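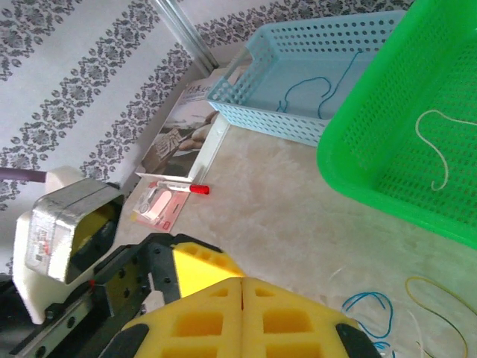

Plastic baskets with holes, light blue and bright green.

Cleaning and storing fossils at home: what works in my kitchen and garage

I've been dragging rocks home from the Firnurton gravel bars for years now, mostly shells, bits of coral, crinoid stems and the odd chunk of bone that makes me yell loud enough to scare the herons. My collection stands at 625 labeled pieces, plus a shelf in the garage that we don't talk about. People in the Ornetari fossil club keep asking me how I clean things without a real lab, so I've written down all the stuff I do. I'm a hobbyist with a sink, so take it in that spirit!

Before you wash anything

Check that you're allowed to have it. Rules change from one piece of land to the next, and bones with a backbone behind them (vertebrates, I mean) are often off limits on public land even where shells are fine. If you find something that looks like part of a skeleton still in the ground, leave it, take pictures with a coin or a pen next to it, and call the nearest museum or state geological survey. I've made that call twice. One was a cow. They were very nice about it.

Then let everything come up to room temperature and look at it under a good lamp for a few minutes. Is it cracked? Is it crumbly? Does it have a chalky feel, or leave powder on your fingers? Anything that does gets set aside and does not go in water. I lost a lovely little clam in gray shale by dropping it straight into the dishpan with the rest. Ten minutes later I had a dishpan of gray mud.

If you aren't sure, put one drop of water on the back of the rock and wait. If the surface goes soft or starts to flake, stick to dry brushing.

Plain water first

For hard limestone and tough shells, I use lukewarm water in a dishpan with a folded towel on the bottom so nothing clunks. No soap to start with. Soak an hour, swish, change the water, soak again. An old soft toothbrush does most of the job, and a baby toothbrush does the rest. For the grooves on brachiopods I like a wooden toothpick, chewed a little at the end (my own chewing, sorry) so that it turns into a tiny brush.

Put a strainer in the drain. Better yet, don't use the drain at all. I pour my muddy water through an old pillowcase out in the yard, and I've found several tiny shark teeth in the pillowcase that way. Mud down the kitchen pipes is a plumber's bill, and yes, I've paid it.

If there's still grime, one drop of dish soap in the pan, then rinse it three times. Don't use bleach on bone, ever. It keeps eating away at it long after you think you've rinsed it off.

A word about vinegar

Every few months somebody tells me to soak everything in vinegar. Vinegar dissolves limestone, and an awful lot of fossils ARE limestone, or calcite, so the fossil goes right along with the rock. It works when the fossil has been replaced by something the acid leaves alone, such as silica, and the rock around it is lime. Try a scrap piece first. Put a drop on the rock and a drop on a broken bit of fossil, and watch both through a magnifier. Fizz on both means put the bottle back in the pantry.

When I do use it, I go with plain white vinegar, cut half and half with water, in a glass bowl on the back porch. Check it every hour the first time. Then soak the piece in clean water for at least twice as long as it was in the vinegar, changing the water a few times. And never let vinegar and bleach anywhere near each other, not even in the same sink.

Scraping and picking

My whole tool kit fits in a cookie tin:

Two dental picks, one straight and one bent
A pin vise with a sewing needle in it
Toothbrushes, soft and softer
A squeeze bulb for puffing dust away
A cheap head magnifier with a light
A small cloth bag of dry rice

The bag of rice is my favorite. You press the fossil down into it and it holds whatever crazy angle you need, and your other hand is free for coffee. Dry sand works too but it gets everywhere when the seam goes - and the seam always goes.

Work from the fossil outward, pushing the point away from the good part. Short sessions. I quit at half an hour, even on a Saturday with the whole afternoon open, because every single thing I've ever snapped was snapped when I was tired and thinking "just one more flake."

Rock dust is bad for you. Scrape with the surface damp if the piece can stand it, wear a proper fitted dust mask (N95 or better), and wipe up with a wet rag. Sweeping just throws it back in the air. Wear eye protection for anything that chips. I keep my tools out of the kitchen drawers and I don't pick at rock on the table we eat from. I did at first. The grit in the butter put an end to that.

Drying

Slow is the word. No oven, no hair dryer, no sunny windowsill. I lay everything on a towel in the shade with air moving past it and turn the pieces once a day. Small shells take a day or two. Bone gets seven days minimum, and longer if it came out of wet clay. With really soggy bone I drape a loose sheet of plastic over the top for the first few days and open it up a little at a time. Fast drying splits bone along its length, and it makes a little tick sound when it happens, which is a terrible thing to hear from the next room!

If you want to get the last bit of dirt off a sturdy piece that doesn't like water, dab it with 70 percent rubbing alcohol on a cotton swab. Window open, no candles.

Glue and regrets

Don't use white school glue and don't use hot glue. I used both. Superglue is okay for a clean break in hard rock, but you get one try and you can't undo it, so dry-fit the pieces first and put pencil ticks across the join to line them up. For anything you might someday show a museum, use a reversible acrylic made for conservation work (it dissolves again in acetone) and write down what you used on the card. Hold the pieces in the rice bag while it sets.

Skip varnish and nail polish. They look wonderful for one summer and then go yellow.

Polishing a cut face

Only for things that are common and already cut or broken flat - fossil coral is lovely for it. Start with a medium wet-and-dry paper on a sheet of glass, keep it dripping wet, and move in figure eights. Rinse the stone and the glass completely between grits. I finish at 1,000 and call it good, since I like a soft sheen better than a mirror. If you see one long scratch that won't go away, you have a stray grain from the last paper. Back you go.

Labels, or you'll be sorry

Write the label the same evening. Place, layer if you know it, month, what you think it is. "Firnurton, lower gravel bar, May" is worth more than the prettiest box. I paint a tiny white patch on the back with correction fluid, put the number on it in fine waterproof ink, and copy the number into a notebook. The notebook is paper. My spreadsheet vanished with my old laptop and the notebook is still going strong.

For boxes, I like shallow cardboard ones with a bit of plain cotton or acid-free tissue. Egg cartons are fine for a week while you sort. Foam that crumbles is not fine, and neither is a damp basement.

Watch out for pyrite, the gold shiny stuff. If you get a sulfur smell or a pale powder around a piece, pull it out right away and put it in its own sealed tub with a packet of silica gel, far from the others. Check that tub every couple of months. Mine lives on top of the freezer in the garage, and the ammonite in it has been behaving itself since last winter.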